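Chapter 5
Comparing Grippers Without Fooling Yourself

I picked my first gripper because it looked good on a desk. That's a terrible way to choose one, and I paid for it all through April, when it dropped every soft thing I handed it. So before we get to force curves, I want you to spend an afternoon just holding the tools and picking stuff up.

In this chapter we'll put two hand-held grippers, the Kotby and the Muli, through the same short set of tasks. Each task gets 30 tries per gripper, with a 90-second limit on each try (trust me, you'll want the limit!). We'll score them on the Jencombe sheet, which you'll find at the end of the chapter, and then argue about what the scores mean — that's the fun part.

Start with objects that misbehave in different ways. Cloth folds up on you, a bottle wants to tip, and a roll of tape will happily scoot off sideways. Swap tools with your partner halfway through, or you'll end up measuring who has the steadier wrist. 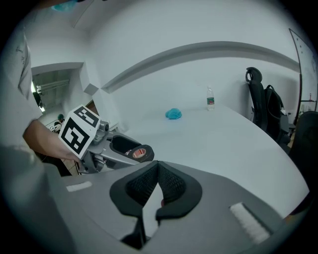

Irfan Gondal thinks 30 tries is too few for cloth, and he told me he wouldn't trust any ranking until he'd seen at least 36 with the order shuffled. I've come partway toward his view. Section 5.1 sticks with 30, but the order is shuffled from the first try on.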